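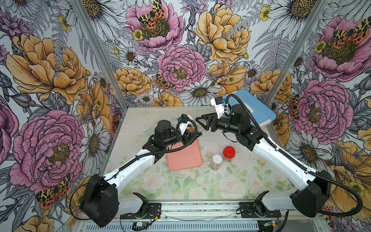
Two arms, one rail, pink tray and jars between them.

Thread: Are two-arm setups ready for kitchen prep?

halov_bench
Posted 03/10/2021
Starting a separate thread so the gearbox one can stay on topic. My position is that packing and sorting small food items is close to solved on a fixed table, and that the remaining work is in lids. Screw caps need one gripper to hold and one to turn, with a regrasp every half turn or less. My own script on the Voko controller needs 9 regrasps for a jar my kid opens in 2.

tmill44
Close to solved on a fixed table with known objects. Move the same job to a counter with a wet sponge on it and you are back to the start. I don't count that as a household chore.

halov_bench
I said fixed table. Shop-floor cells are fixed tables too and people call those automation.

Krajewska_W
Shop-floor cells have fixtures. A jar on a flat surface has none, so the second arm becomes the fixture, and its compliance goes into your torque reading. We ran into this at Toom in April of last year. Cap torque looked fine on the bench and was useless on the arm. We ended up clamping the jar.

tmill44
Then you have a clamp with an arm next to it.

Krajewska_W
Yes. It worked for 8 months.
Wojciech

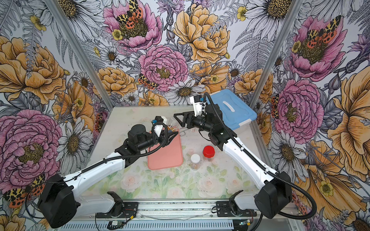
rpd_ohio
My problem with the lid argument is that it skips clear plastic. Depth sensors return holes or the surface behind it, and the planner treats the gap as free space. The clear cup on the pink board is a good case: the orange sticks in it would probably give you a usable return and the wall of the cup would not, so a grasp planned from depth alone closes on the contents. The red and white caps are easy by comparison. Segment by color, fit a circle, done.

halov_bench
Agreed on clear plastic. I put matte tape on mine for testing. Not a solution for a real kitchen.

tmill44
Tape on every cup in the house. Noted.

rpd_ohio
Two views and a decent edge fit gets you most of the way without tape. It is slow. The Astovik forum has a writeup on rim detection, search for "rim".

Krajewska_W
Slow is acceptable at home if it runs unattended. Has anyone here left one unattended?

halov_bench
No.

tmill44
No, and that is my answer to the thread title.

rpd_ohio
Overnight once, with the speed limit at the minimum and no liquids on the table. It stopped on a joint fault before morning. I still have the log if anyone wants the current traces.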